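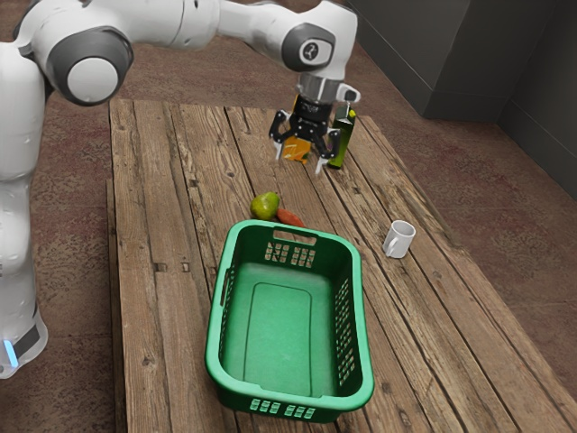

Keerthana Marar wrote in to ask why her planner still picks a path through the bottle when the grasp itself scores well. The usual cause is a collision margin set for the arm links and left at zero for the fingers. Set both. In Jarndale the two values sit in separate files, and only the first is read at start-up unless you list the second.

Tips for close-packed tabletops

Score the approach before the grasp. A good grip with no room for the open fingers wastes planning time.

Cap the planner at 2,000 samples per query. In our last batch, 1,775 was the most any solved query needed. Past the cap, drop the candidate and take the next one.

Keep the drop target as a region inside the basket rim – a single point makes the planner fussy about wrist angle.

Mask the gripper out of the depth image before you segment. Otherwise the fingers get merged with whatever stands next to them.

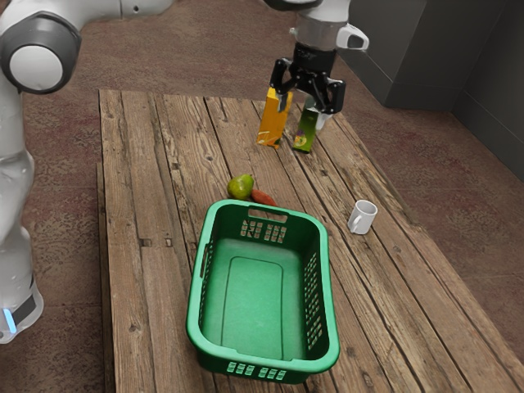
Gripper at the yellow carton, green carton alongside.

For tall cartons, lift straight up until the base clears the rim height, then move across. Lorna McIver keeps these as two separate moves in the Wiler script, so that a failed lift can be retried without replanning the carry.

Log the seed with every run. Replays without it are of little use.

Glass and glazed mugs: check the simulated depth noise against your real sensor before trusting the results.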